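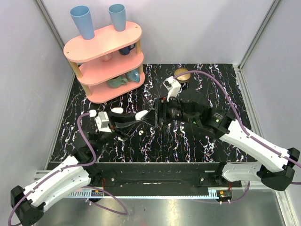
Vadora, 09/08/2020

Vieira is a method for teaching two robot arms to share a small work area without a central planner. It was developed at the Vadora laboratory of Fasta and is used mainly for sorting and shelving household items such as cups, mugs and bowls.

Each arm carries a camera at the wrist and runs its own copy of the same control policy. The two copies exchange only the planned position of each gripper for the next moment. Earlier systems of this type usually gave one arm priority and made the other wait, which kept them from touching but left one arm idle for long periods.

Training data is recorded by a person guiding both arms through a task. The first set, called Wundico, holds 1,005 recordings made with 28 objects. Cups are placed on a tiered shelf, where the boards hide part of whatever stands on the lower levels. A policy that relies on a single fixed view tends to misjudge handles in this position, and the wrist views were added for that reason.

In tests on the shelving task, Vieira completed 89 percent of trials. Most failures happened when the grippers met near the middle of the work surface and both arms backed away. A later version adds a short random delay before either arm tries again.

The method has been tested only with 2 arms of the same model, mounted on a common beam. Dark objects on dark surfaces remain difficult. A revised set of recordings is planned for December.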